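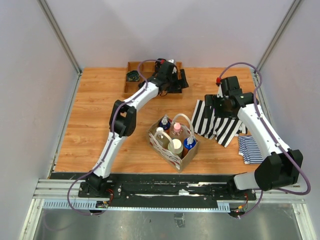
Figure 2. The Gulus cell during collection, with both arms over the table and the bottle carrier between them.

3.2 How the examples were gathered

Much of the published work on two-armed manipulation reports how many demonstrations were used and says very little about what was in them. We think this is a mistake, and our own first round of collection is part of the reason. The Brekura set, which we recorded in the same cell, grew quickly and looked healthy on paper. When we went back through it, a large share of the episodes were near copies of one another. The operators had found a comfortable way to do each task and had kept doing it.

For the Gulus set we changed the procedure. Each session began from a table layout drawn from a list of 17, and no layout was used for more than two sessions in a row. The layouts mix items that belong to the task with items that do not. In Figure 2 the carrier holds six bottles with different caps and lids, while a wooden compartment tray with a coiled green cable in one section and two striped cloths share the table with it. A policy trained on such data has to cope with things that are in the way, or at least that is the hope. We return to whether it does in Section 5, where the answer is mixed.

Operators drove the arms by hand through the Vavix controller. Every episode carried a short text label written before the arms moved, such as "lift the carrier by both handles" or "put the cloth in the tray". Labels written afterwards tend to describe whatever happened, which flatters the data. We kept failed attempts and marked them as failures, and we kept long pauses as well. Earlier pipelines, including the one described by Onuoha, trim pauses as noise. We are not convinced they are noise – an operator who stops over a crumpled cloth is often choosing where to grasp it, and a learner that never sees the hesitation may pick up a confidence the operator did not have.

The final set contains 76 hours of recording. We would caution readers against taking that number as a measure of worth. Reaching toward an object and moving back to rest fill a good part of any session, and the brief moments of contact, where these systems usually go wrong, make up far less of it than the total suggests. Counting episodes has the same weakness, and so does counting objects. A carrier with its bottles swapped around is a new layout by our rules, but it may offer a learner almost nothing new.

Cloth deserves a separate word. It is popular in collections like this one because it never lies the same way twice, and variety seems to come free. In our review the shapes did vary, but the grasps hardly did. Operators went for the nearest raised fold almost every time, whatever the rest of the fabric was doing. We asked 11 operators to start from a flat edge instead. Their episodes took longer and failed more often, and these are the cloth examples we would least like to lose.

One limit remains that we could not fix by changing the procedure. All sessions used one cell, with the same pale walls and the same wood-patterned tabletop. Nothing in the set can show that a policy would hold up on another table under other light, and we make no such claim. Some of the gains reported for larger sets may rest on the same footing, though few papers give enough detail about their cells for anyone outside to check.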